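Brullwood Community Kitchen
Progress report to the Villanueva Fund
Second period, through September

Summary for those reading on a phone

The kitchen is open. The mugs have stopped disappearing. The money is mostly where we said it would be, and the dishwasher has been repaired for the second time by a man who told us it could not be repaired. Details follow, including the part about milk.

1. What we said we would do

In our application we asked for help turning the back kitchen at Brullwood from a place where people left things into a place where people made breakfast. The plan had four parts: clear the cupboards, sort out the crockery, set up a hot drinks table that could be run without a diploma, and serve a weekday breakfast from 7 until the last person gave up and went to work.

Your letter asked us to be candid about delays, so we start with the cupboards.

2. The cupboards

We allowed one weekend. It took most of a month. The cupboards had been filled over many years by groups who each believed the others would be along shortly to take their things home. We removed 178 items that were not kitchen equipment, among them a bag of curtain rings, half a nativity set, the paperwork for a boiler we no longer own, and a fondue set still in its wrapping. The fondue set was claimed within the hour. The nativity set is in the office, where one of the kings holds down the mail.

The shelves were then washed and relined. The lower left cupboard still does not close unless you lift the door slightly as you push. We priced a new hinge, and then we priced a new cupboard to attach it to, and decided people could learn to lift.

3. Crockery

At the last count before the grant we owned plenty of mugs and no two alike, several of them promoting businesses that had failed. They did not stack. They tipped over in the drainer and they went home in coat pockets. We replaced them with plain white ones bought as a job lot from Prevness Catering Supply, on the theory that a plain white mug is too dull to steal. So far the theory holds. We lost two in the first month and both came back, one of them with a plant in it.

Storage was the harder question. Stacked, the new mugs wobble. Spread out, they take up the whole counter. We tried hooks under the shelf, which worked well for anyone under five feet tall and gave everybody else a knock on the forehead. We settled on a small rack that stands on the table, with the mugs hung sideways. It is light enough to move when the table is wiped, and it can be seen from the door, so people have stopped opening every cupboard in the room and leaving them open.

4. The hot drinks table

The original layout had been inherited and had drinkers crossing paths twice: once to go back for the milk, and once to apologize. We moved the milk. It now lives on the same table as the mugs, within reach of whoever is pouring, and goes back in the fridge when the rush ends. We resisted doing this for some time on the grounds that it was too simple to put in a report.

We also changed what goes under everything. The old vinyl cloth had a fruit pattern that made it impossible to tell a spill from a plum. Brown paper off a roll is cheaper than we expected, shows every drip, and gets folded up and thrown out when it has had enough. Regulars have started doing crosswords on the corners. We have no policy on this. 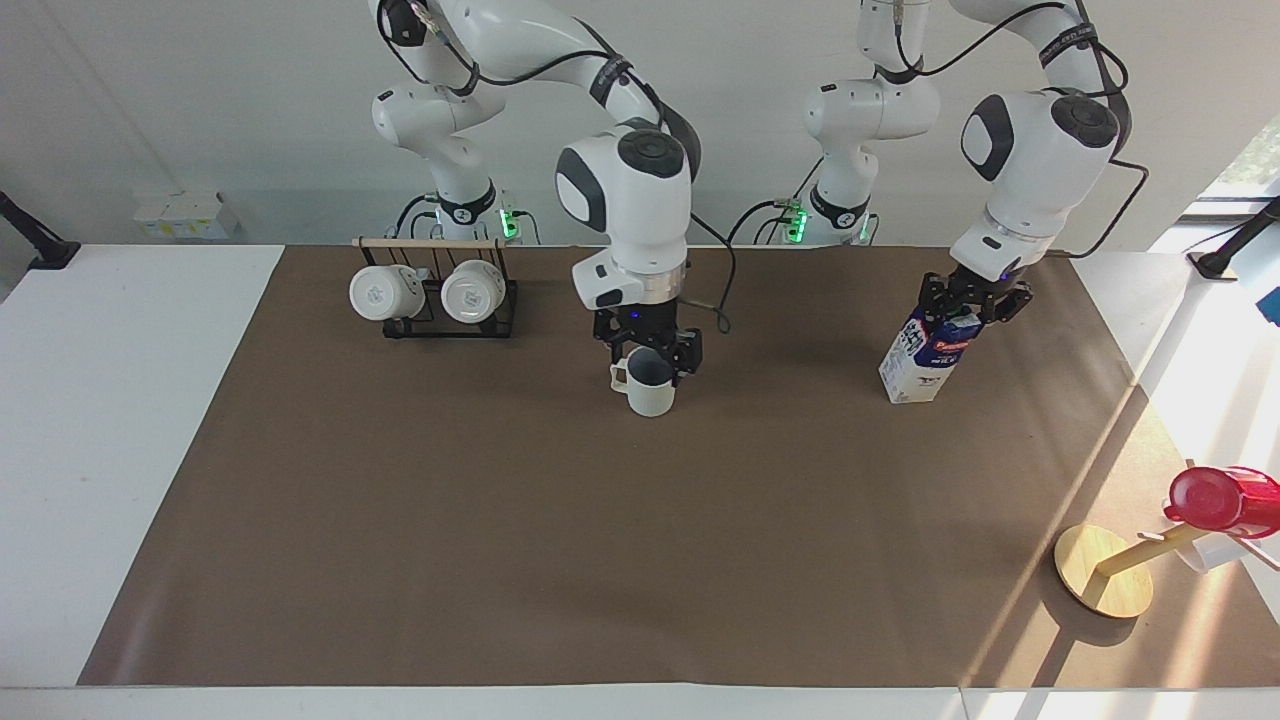

Drinks table: white mugs, the mug rack, and a carton of milk on the brown paper.

Two matters are still open. Oat milk is requested daily and finished rarely, and we are looking for a smaller carton. The sugar has been moved three times and has been complained about in all three places, so it has gone back to the first.

5. Breakfast

We opened with toast, cereal, and fruit, and added porridge after several strongly worded notes in the suggestion box. We have now served 2,000 breakfasts, counted by clicker at the hatch. The clicker was dropped in the porridge once, but we had written the total down beforehand, so you may rely on the figure as far as it goes.

The busiest stretch is the half hour before the Illel Street bus. Everyone on that bus wants toast at the same moment, and the toaster, which does four slices, has views about that. A larger one is our single request for the next period. We have found a reconditioned model through Prevness and can cover half of it from what we saved on the tablecloths.

6. Money

Spending is within the agreed budget, with one line over and one line under. Repairs ran over, owing to the dishwasher. Fittings came in under, owing to our decision about the cupboard door. With your permission we would like to move the difference across, and the full sheet is attached with receipts. The receipt for the paper roll is itself on brown paper and did not scan well. We can mail the original.

7. Next period

We plan to keep the present hours through the winter, buy the toaster if you agree, and label the shelves. Labels were in the first plan and were put up in the first week, but steam from the dishwasher took them down again one at a time, starting with the one that said "Labels." We are now looking at paint.

We would also welcome a visit. Come before the bus if you want to see the kitchen working and after it if you want a seat. Coffee is on the table to the right of the hatch, and the cupboard door needs lifting.

Submitted on behalf of the Brullwood kitchen group
Attachments: budget sheet, receipts, toaster quote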